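Still no heat upstairs, day whatever of this

15th February

Quick one because I have to be out the door at seven tomorrow and I said I'd write this down while I still remember which part went in what order. People asked. OK two people asked.

So. The boiler. For anybody new, we bought the place on Kevthorpe Street in April, old radiators, one big ugly boiler in the basement, a Zorix from before I could drive. The inspector said "serviceable." I have thought about that word a lot this month.

Monday morning I wake up and my nose is cold. Downstairs is fine. Kitchen is fine, living room is almost too warm. Upstairs, nothing. Both bedrooms and the bathroom, radiators stone cold, pipes cold too. Thermostat happily telling me it's 68 because of course the thermostat is downstairs.

First thing I did was turn the thermostat up. Don't do that. All I got was a living room like a bakery.

Second thing, bled the radiators. I had the little brass key from the last owners, it was in a kitchen drawer with a bunch of dead batteries. Got a long hiss out of the one in the back bedroom, then nothing, no water. Same in the bathroom. If you get air and then no water at all, stop, close it back up and go look at the pressure. I didn't know that. I stood there with a towel under it for ten minutes waiting for something to come out.

Pressure gauge in the basement said 5. It should be somewhere around 12 for a two-story house, more if you've got a third floor. Water just wasn't making it up the stairs basically. Which makes sense once somebody tells you, it's a loop of water and it needs a push.

So I called Stefanou Heating, because their magnet was on the side of the boiler. They couldn't come til Wednesday. Fair enough, it was eleven degrees out and everybody's heat was acting up. The woman on the phone was really nice and told me how to check the fill valve myself, and also told me twice not to add cold water to a hot boiler. Twice! So I shut it down and let it cool and we all wore hats.

Tuesday. Tried the fill valve. There's a little lever on top, you lift it and you should hear water running in. I lifted it and heard nothing. Tapped it with a wrench (gently). Nothing. OK so that's the fill valve, probably clogged up. Turned it back on for the downstairs and slept on the couch. The couch is too short. I'm not tall and the couch is still too short.

Wednesday Chrysanthi Konstantinidis came out. She took one look at the boiler and said "oh, you." To the boiler. She's been working on it since before we had the house, knew where the shutoff was without asking, knew the third step is loose. She had the old valve off in no time and it was packed with rust flakes, looked like wet coffee grounds. New valve, new expansion tank as well because the old one was full of water and had been for who knows how long. Then she filled it, bled everything bottom to top, and showed me how to do it so I'd stop standing around with a towel.

Order, since that was the question:

Heat off, let it cool down.
Check the gauge, fill to 12.
Start with the lowest radiator, the one closest to the boiler.
Open the bleeder a quarter turn, wait for a steady stream, close.
Go check the gauge again. Top it up if it dropped.
Next radiator, and so on up.
Heat back on when they're all done.

I'd been going top down. Wrong way around apparently, or at least not how she does it. I've seen people online swear by the other direction and get pretty mad about it. I'm going with the person who fixed it.

The bill. $178 for the call and the labor on the valve, $135 for the tank and $34 for the valve itself. I had braced for a whole lot worse. The quote we got last summer from the other company, Plerier, for ripping the entire thing out and putting in a new one was $3059 just for the first payment, and I'd spent Monday night lying on the couch doing that math in my head.

And then, Thursday. You'd think we were done. Back bedroom still cold. Bathroom lovely, front bedroom lovely, back bedroom cold as a fridge. Chrysanthi had said that one might need another go once the air worked its way around, so I bled it again before work and again after. Got a good bit of hissing the second time. It's now warm along the bottom and cold across the top, so there's still air in there. I'll do it agian tonight.

Hence the title. It's really one room. But it's the room I sleep in so I'm saying upstairs.

Things I'd tell myself last Sunday:

Look at the gauge once in a while. It takes two seconds. I walk past it every time I do laundry.

Write the normal number on a piece of tape and stick it next to the gauge. Done that now.

A space heater goes straight into the wall, not a power strip. I knew that one already but my brother did not and we had a short loud talk about it.

Find out who worked on your boiler before you and call them first. That magnet saved me a week I think.

Open the cabinet doors under the bathroom sink if the room's getting really cold, so the pipes get some air. Ours were ok. The window by the tub had ice on the inside though, which I haven't seen since I was a kid at my grandmother's.

Somebody asked in the comments last time if we're still planning to replace the boiler this year. Don't know. Chrysanthi says it's got a few winters left if I keep an eye on it, and the money would have to come out of the porch money, and the porch is honestly kind of scary. So porch first. Ask me again when it's eleven degrees.

Also yes I'm still going to do the post on the storm windows. I have four of them done and the rest are leaning up in the garage making me feel bad. The putty needs it warmer than this anyway so it's a spring thing now.
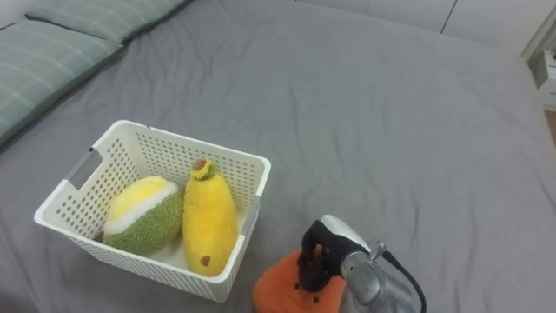 Anyway the putty. If anybody has a kind they like for old wood sashes leave me a note, the can I bought dried out before I got halfway down it and I don't want to buy the same one again. Going to go bleed that radiator now.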